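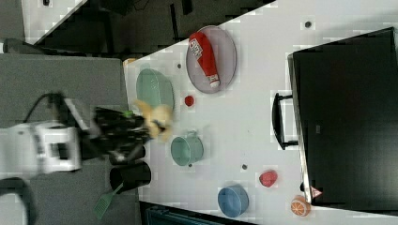 Vol. 15, No. 2

3.2 Where the condiments live

Households in our sample agreed on very little, and on ketchup least of all. Of the 60 homes that returned a diary, a clear majority kept an opened bottle in the refrigerator door, a stubborn minority kept it in a cupboard, and a small group reported that it had no fixed address. We had planned to treat this last group as missing data. Their diaries were so much longer than everyone else's that we gave them a code of their own, "roaming."

Roaming bottles spend most of their lives on the table. They get pushed aside at breakfast, laid down when the cap is acting up, and parked on whatever surface is free, including the dishes (Figure 2). Toys share the table on similar terms. One diarist in Wisley recorded moving the same bottle 15 times in a day and putting it away at the end of none of them. Under "reason for move," she wrote "it was there."

Our first coding scheme, borrowed from the Keretti pantry study, assumed that every item has a home and is sometimes out of it. This worked well for flour. It worked badly for ketchup, hot sauce, and anything else that people in the same house use at different meals. Two coders working separately agreed on the flour entries almost every time and on the ketchup entries hardly ever, and one asked to be moved to flour.

We therefore dropped "home" and coded each entry by last known surface. Agreement rose to a level we are willing to print. The cost is that the scheme can no longer tell a tidy kitchen from a messy one, a distinction that several diarists had asked us to settle in their favor.

Figure 2. Ketchup bottle at rest on a plate, with a second plate and a plush toy nearby.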